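JSの配列sortで数字の順番がおかしくなる

質問者:Dace Lūse
2023年7月11日

在庫一覧を価格順に並べたいです。
prices.sort() とだけ書いてます。結果が
2000, 310, 62
になる。小さい順のはずなのに逆?と思って2を足したら
2, 2000, 310, 62
でした。意味不明。Chromeでも Firefoxでも同じ。値はfetchで取ったJSONで、typeofはnumberでした。急ぎです、すみません。

回答1:Bohdan Lysenko
sort()は引数なしだと文字列にして比べます。"2000"は"3"より前、"6"より前。だからその順。
prices.sort((a, b) => a - b)
で直るはず。降順は b - a。

回答2:Mariama Owusu
reverse()つければいいんじゃないですか?自分はいつもそれでやってまs。

 コメント(Bohdan Lysenko):2が入った例だと 62, 310, 2000, 2 になるのでダメです。

回答3:Ratih Subramaniam
1の方ので合ってます。補足だけ。

sortは元の配列を書き換えます。元の順番も画面で使うなら先にコピー。
const sorted = [...prices].sort((a, b) => a - b)

toSorted()もあるけど、古いブラウザだと無いので自分はまだスプレッドで書いてる。

あとオブジェクトの配列なら
items.sort((a, b) => a.price - b.price)
ここでpriceがundefinedのやつが混ざると NaN になって並びがぐちゃぐちゃになります。うちのDzeneの在庫画面で12月にこれをやった。原因さがすのに半日。先にfilterで抜くか、 a.price ?? 0 にするか。0にすると先頭に固まるので、見た目が嫌ならfilterのほう。

比較関数で a > b を返すコードもたまに見るけど、それはtrue/falseになるのでだめ。負の数が返らないと正しく並びません。

 コメント(Dace Lūse):比較関数いれたら直りました!オブジェクトの方も使うので助かります。名前順も同じ書き方でいいですか?

 コメント(Ratih Subramaniam):文字列は引き算できないので localeCompare で。
 items.sort((a, b) => a.name.localeCompare(b.name, "ja"))
 漢字は読みの順にはならないので、ふりがなの項目を別に持たせてそっちで比べてくだい。
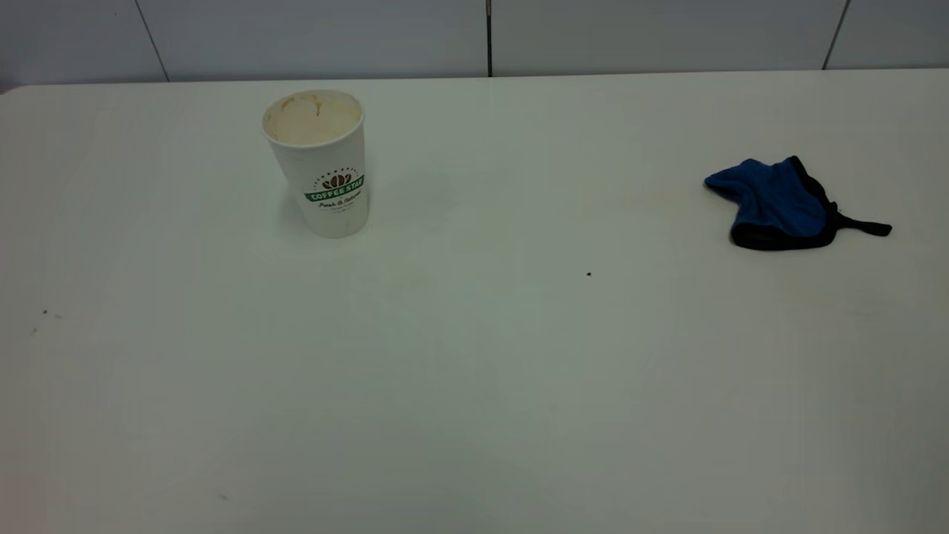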